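Gripper Comparison Program: Frequently Asked Questions

Last revised 6 November 2018

This page answers the questions most often put to the Manninen test hall by firms that wish to have grippers, arms, cameras or controllers compared. Questions not covered here should be sent to the program office in writing.

What does the program compare?

The current round compares two-finger grippers on a two-arm cell, using soft goods. The Brandard and Irkard finger sets are being run under the same controller settings. Suction and multi-finger hands are outside the scope of this round and will be considered in May.

Why are garments used as test objects?

A folded garment is a demanding object for a parallel gripper. The fingers must take hold of one layer or several without dragging the rest of the fold out of place. Rigid blocks are still used for the opening checks, but results on blocks have proved a poor guide to results on knit fabric.

How is a trial set up?

The table is divided into cells with blue tape, and the garment is laid folded near the center. The operator confirms that both arms are clear, starts the recording and releases the controller. Each finger set completes 204 trials. The tape is a visual reference for staff and does not form part of the measuring system.

What do the cameras record?

Views are taken from a head position looking down at the table and from a fixed position covering the cell and its surroundings.
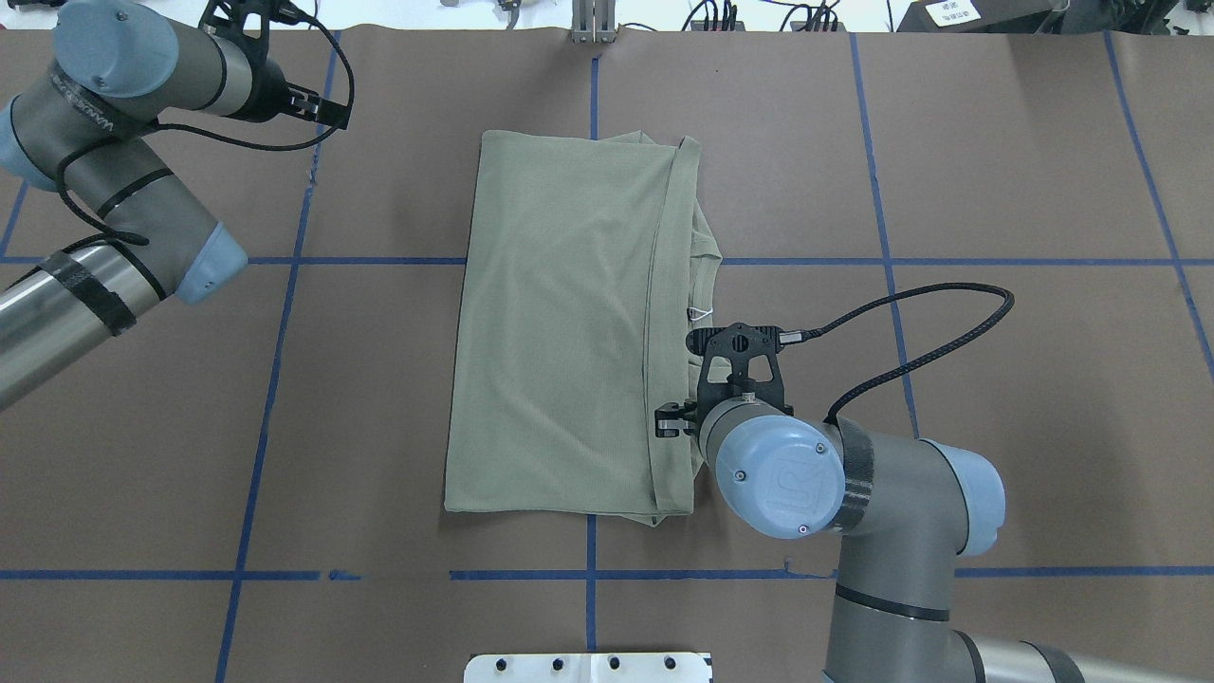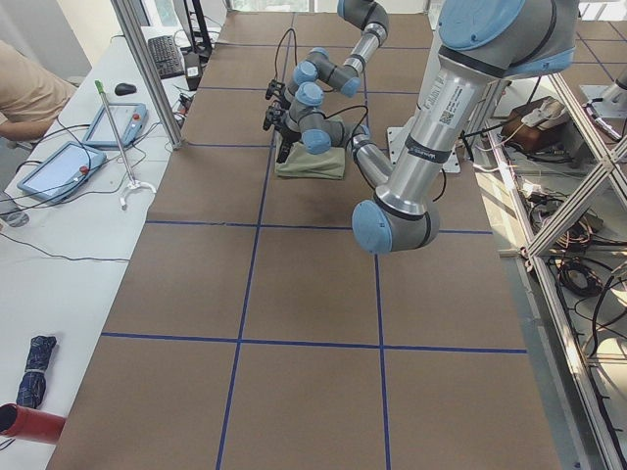
Folded garment and both arms, head view and fixed view.
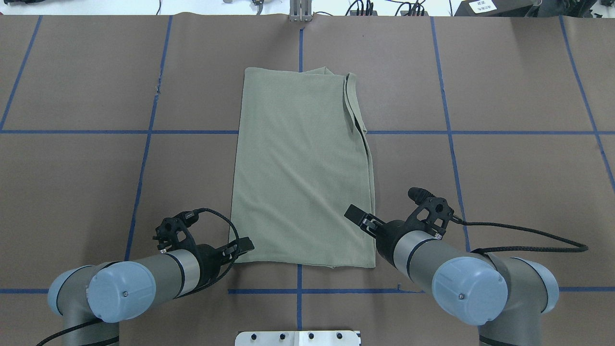 Both views are stored with the controller log. A trial that lacks any one of these three records is set aside and repeated at no charge to the applicant.

How is a trial scored?

Each trial receives a score from 0 to 10. Points are given for a secure hold, for the condition of the fold after release and for the position of the garment. Two reviewers score separately from the recordings. Where their scores differ by more than two points, Tapio Keskinen, who is responsible for the test protocol, makes the final decision.

Are the arms themselves being compared?

No. Both arms are treated as fixed equipment in this round. A comparison of arms requires a different protocol and a longer booking. Applicants interested in such work should state this in their first letter.

May we supply our own gripper?

Yes. The gripper must be delivered with its mounting bracket, cable and a drawing of the finger profile. Cables must be long enough to allow the wrist to turn fully. Staff will refuse a gripper whose cable pulls tight during the range check, and the applicant may send a replacement within 31 days.

May we supply our own controller?

Only by prior agreement. The hall uses the Iteo controller interface for all standard trials. Results obtained with another controller are reported in a separate table and are not ranked against the others.

How long do the fingers last?

Wear is checked after 1,000 closing cycles. Finger pads are photographed and measured before the first trial and again at that point. The program does not issue a service life figure, and applicants may not quote the wear check as one.

May we attend the trials?

Up to two representatives may attend. Visitors remain on the desk side of the table and do not handle the teach pendants. Changes to grip force or approach speed may be requested between blocks of trials, but never during a block.

Who receives the results?

The applicant receives the full report, the recordings and the logs. Other applicants see only the summary table, in which products are listed by code unless the supplier has agreed to be named. Recordings may be used in presentations with the written consent of the program office.

How do we apply?

Application forms are available from the reception desk at Manninen or by mail. Please include the weight of the gripper, its maximum opening and the name of one technical contact. Incomplete forms are returned.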